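Grurton冬衣收集点迁入Arsenault楼 旧衣十月起改用蓝色半透明袋打包

Grurton镇的冬衣收集点本月搬进Arsenault楼一层，十月起正式在新址收衣、分拣和打包。原来设在河边旧仓库的收集点已经停用，门口贴了改址通知。居民送衣的时间不变，仍是上午九点到下午四点，中午不休息。

收集点由Grurton冬衣计划管理，去年冬天共收到1513件衣服，其中大部分是外套和羽绒服，也有毛衣、围巾和儿童雪裤。这些衣服经过检查后送到Amenness，由当地的发放站分给需要的家庭和临时来做季节工的人。今年的目标没有公布。计划负责人Marama Bright说，去年收到的数量超过了旧仓库能放下的数量，有几周衣服只能堆在走道里，分拣的人要侧着身子过去。

“今年先把地方弄好，再谈收多少。”她说。

Arsenault楼原来是一家家具店的展厅，天花板装的是嵌入式小圆灯，家具店搬走以后灯没有拆。Bright说，照明对分拣很要紧，旧仓库只有两根灯管，深色衣服上的污渍和破口常常看不出来，送到Amenness以后又被退回来。去年退回的衣服共65件，多数是黑色或深蓝色的外套，问题集中在腋下开线、拉链头脱落和衬里发霉。退回的运费由计划承担。

新址租期为两年，房东同意免去头一个冬天的租金，水电自付。

搬家之外，今年变动较大的是打包方式。过去几年收集点用的是纸箱，箱子来自镇上几家商店，大小不一，有的装过罐头，有的装过灯具。纸箱装厚外套很占地方，箱盖合不上，要用胶带绕几圈。遇到下雨天，从车上卸到Amenness发放站门口这一段路，箱底受潮变软，有两次整箱散开。发放站方面去年春天来信，希望改成能防水、能看见里面大概是什么的包装。

收集点试过三种袋子。第一种是黑色厚垃圾袋，结实，但看不见里面，而且容易和真正的垃圾混在一起，旧仓库就有过一袋毛衣被清运走的事。第二种是无色透明袋，看得最清楚，可是太薄，雪裤上的金属扣一刮就破。最后选定的是蓝色半透明塑料袋，由Clulletti供货，首批订了700个。袋子本身也不算厚，装的时候还是要注意把拉链头和扣子翻到里面。

负责打包的Ghislain Li以前在洗衣厂工作过十一年，他为新来的人写了一份打包说明，贴在分拣台边上的墙上。说明不长，记者抄录了主要内容：

衣服先掏口袋。去年掏出来的东西有钥匙、车票、眼镜、糖、一张没有兑过的彩票，还有一只小孩的牙。钥匙和证件放进登记盒，其余放进旁边的篮子，月底还没有人来问就处理掉。

拉链全部拉上，扣子扣上，有帽子的把帽子塞进领子里。

厚外套正面朝里对折，再从下摆往上卷，卷的时候用前臂压着走，把气赶出来。羽绒服不要压得太狠，也不要用抽气的办法，压久了羽绒会结块，到了Amenness那边抖不开。

一袋只装一类。外套和外套放在一起，毛衣和毛衣放在一起。儿童的单独装，不论种类。

装到袋子的四分之三就停，留出来的部分拧紧打结。不要用胶带封口，发放站的人没有剪刀的时候会直接撕，袋子撕坏就不能再用。

每袋写清类别、尺码范围和打包的人。字写在标签上，标签放在袋子里面，有字的一面贴着塑料朝外。

Li说，最后一条是后来加上去的。试用期间，标签原本贴在袋子外面，搬运时蹭掉了不少，到了发放站只好一袋一袋拆开看。放在里面也有麻烦，衣服一动，标签就滑到褶子里去，或者被压在下面。他现在的做法是先把标签放进去，贴着袋壁，再把最后一件衣服慢慢推上来顶住。

“黑外套最难弄。”他说，“面料滑，袋子也滑，两样放到一起，怎么卷都要往外跑。你得先把袋口撑开，一只手按住衣服，另一只手把袋子往上提。拿着衣服往下塞，塞到一半袋子就拧成一团了。”

记者上午十点多到现场时，门边已经排着几个来送衣服的人。一名男子从车上搬下两大包，里面是他父亲留下的大衣，其中一件呢子大衣领口绣着裁缝店的名字。工作人员检查后收下了大衣，把几条皮带和一双皮鞋退给了他，收集点今年仍然不收鞋。另一名带着孩子的母亲送来三件穿小了的雪裤，走的时候问能不能换一件大一号的。她得到的答复是收集点本身不发衣服，需要的话可以到镇图书馆领一张表，填好后由Amenness方面安排，一般十天左右有回音。

这个规定在镇上有过争论。有居民认为，衣服是Grurton人捐的，Grurton人要用却得先送到Amenness再拿回来，多走一趟路。Bright说，她理解这种看法，但收集点没有试衣的地方，也没有足够的人手。旧仓库时期曾经允许当场挑选，结果好的外套一到就被拿走，剩下的不好发。今年冬天结束以后会再讨论一次，地点可能在图书馆，时间还没有定。

分拣间里的安排和旧仓库差不多，只是宽敞了。进来的衣服先过秤，然后放到台面上检查。检查的顺序是领口、袖口、腋下、下摆，最后翻过来看衬里。能穿的往左边放，要补的往右边放，不能要的放到台下。要补的衣服每星期送出去一次，由镇上的裁缝店按件收取成本价，换一条拉链比缝一处开线贵得多，所以拉链坏掉的普通外套一般不再修，只拆下能用的扣子。

洗涤仍然不在收集点做。Bright再次请居民洗干净、晾透以后再送。去年有人把刚从洗衣机里拿出来的毛衣直接装袋送来，在仓库放了三天，连同一袋的其他衣服都有了味道。换成塑料袋以后，这个问题会更明显，纸箱多少还透一点气，塑料袋扎紧以后里面的潮气出不去。收集点打算在门口放一张长桌，凡是摸上去发潮的，当场请送衣人带回去。

对于塑料用量，也有人提出意见。一位读者上个月给本报写信，问为什么放着现成的纸箱不用，要另外花钱买塑料袋。收集点的答复是，袋子由发放站拆空后叠好，随下一趟车送回Grurton，能用几次用几次。试用期里送去的袋子回来了大约300个，破的不多，破口大都在打结的位置，剪掉一截还能装儿童衣服。实在不能用的集中起来，交给供货方回收。Clulletti方面确认会接收旧袋，但没有说明之后怎样处理。

送货的车每两周跑一趟，路上要一个半小时。入冬以后山口路段可能封闭，去年封过四天，车只好绕道。司机要求袋子在车厢里码成两层，最多三层，厚外套放在下面，毛衣放在上面。袋子比纸箱滑，刹车时整排会往前移，车厢中间因此加了一道网。第一趟试运已经完成，据Amenness发放站反馈，到货时有一袋松了口，衣服没有掉出来，其他都好。
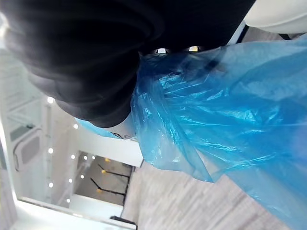 袋子没有装满，能不能把外套和毛衣混着放进去？

最好分开放，哪怕一袋里只有两三件外套。发放站是按类别上架的，混装的袋子要重新拆开分一遍，厚外套也容易把毛衣压得变形。不够一袋的可以先敞着口放在架子上，等同类的衣服来了再接着装，出车前还凑不满的话，照样打结送走，标签上写明件数少就行。

送衣的居民不必自己买蓝色袋子，用家里现有的购物袋、床单包着送来都可以，收集点会重新打包，床单和购物袋如果要拿回去，请在交接时说一声。

今年收集的种类如下：成人和儿童外套、羽绒服、毛衣、围巾、帽子、手套、雪裤、厚袜。手套要成双，厚袜只收没有穿过的。不收鞋、皮带、内衣、枕头和被子。被子去年收过，体积太大，一床就占去半个架子，Amenness那边另有渠道。

大件较多的，可以提前打电话约时间，下午三点以后人少，卸车方便一些。Arsenault楼的正门台阶较高，推车请走北侧的门，那边有坡道，门铃在右手边，按一次等人来开。楼前的停车位限停二十分钟。

愿意来帮忙分拣和打包的人，可以直接到现场找Ghislain Li登记，每次至少两个小时，第一次来会有人带着做一遍。室内暖气还没有调好，上午偏冷，建议多穿一件。收集工作持续到明年二月底，如果Amenness方面提出需要，可能再延长两周。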